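Progress Report to Wirkavstead
Evaluation of the Heltonon hand-held gripper kit
Period: May to 8/31/25
Prepared by: Khrystyna-Mariia Kravchuk

Status: on schedule. The kit was booked for 500 recorded episodes in this period and all were completed. Of these, 400 passed the Drirken trajectory check without manual correction. Most rejected episodes show a tracking gap when one marker cube hides the other.

Fit and handling. Joaquín Bravo revised the operator guide after the first block of 300 episodes. Start pose is now fixed: both grippers forward at shoulder width, tips slightly inward. Strap adjustment takes longer than the vendor's guide states – a second buckle size has been requested. 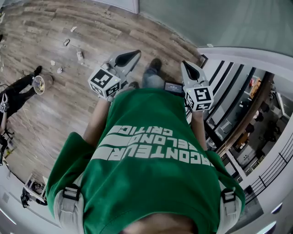
Figure 1. Operator with a gripper in each hand, upper level. Green indicator lights are visible on both units.

Open items. Replacement finger pads are on order from Ko. Battery logging is incomplete for the early sessions and will not be reconstructed. The target for the next period is 775 episodes, with no change to the approved budget.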